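Sundton Allotment Society
Minutes of the April meeting, 7:00 p.m.

Present: Raimo Eskola (chair), Signe Grønli (minutes), Eskil Eide, Mwende Mollel
Apologies: Tormod Wallin

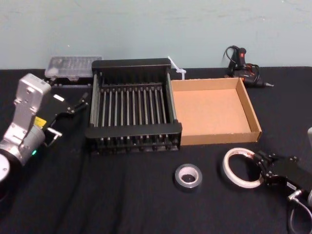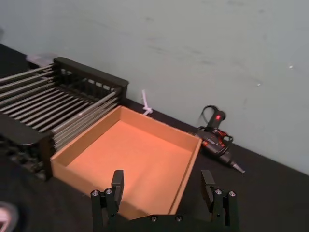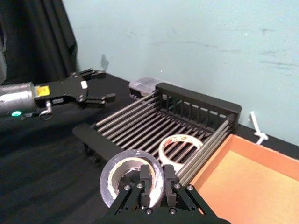

1. Last minutes approved — one spelling fixed.

2. Water. The bill came to $1,326. Eskil thinks the meter at the Vik gate is reading high and will ask for a test. Payment agreed.

3. Plots. Four plots are free, and five names are on the waiting list. Mwende will write to them in order.

4. Compost. Delivery from Wulum moved to the lower gate. Cars to be kept clear that morning.

5. Hedge on the north path. Held over until Tormod is back.

Closed 8:25 p.m.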